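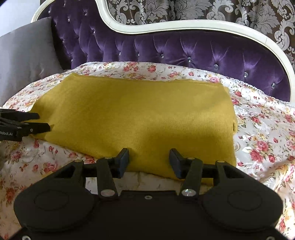 Figure 2. Folding a yellow knit on a bed, with one hand-held gripper in each hand.

3.2 Collecting the folding examples

We gathered 574 folding examples in homes in Nakville, all with paired hand-held grippers. Each person worked at their own pace and chose where to grasp the cloth. Knits were the slowest items, as the top layer often slid off the one under it. Marcela Ševčík checked every recording and kept 301 for training. We left short pauses in — the policy has to learn when to wait — but removed any example in which a gripper left the view for over 20 frames.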